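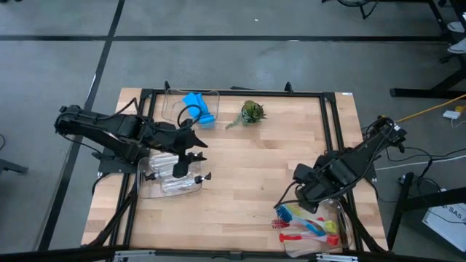

4. Sorting small items into the Noseo bins

The Noseo clear bins are made for small household items which do not stand well on a shelf. Before you fill them, place all bins on a flat table and decide what goes in each one. Transparent bottles with black tops can lie on their sides in one bin, as on the butcher-block table shown at the start of this section, and the tops may point in different directions. A soft item, like the bright blue one, should get a bin of its own.

4.1 Filling the bins

1. Wipe the inside of each bin with a soft cloth and let it dry.
2. Close all bottle tops firmly.
3. Lay the longest bottles first. A nozzle may reach over the rim while you sort, but not when the bin goes on the shelf.
4. Fold cloths loosely and put them in the second bin. Do not press them down.
5. Keep decorations, for example a small artificial plant, outside of the bins until the end.

Note: Each bin holds up to 764 g when it is used with the Costello shelf. For heavier items please use the Ornitz tray, which holds 1,000 g.

Caution: Do not stack more than two filled bins - the lower rim can bend.

4.2 After filling

6. Lift the bin with both hands, from below.
7. Check again after one day that no bottle is leaking.

Revised 27/08/2022, Deirdre Egan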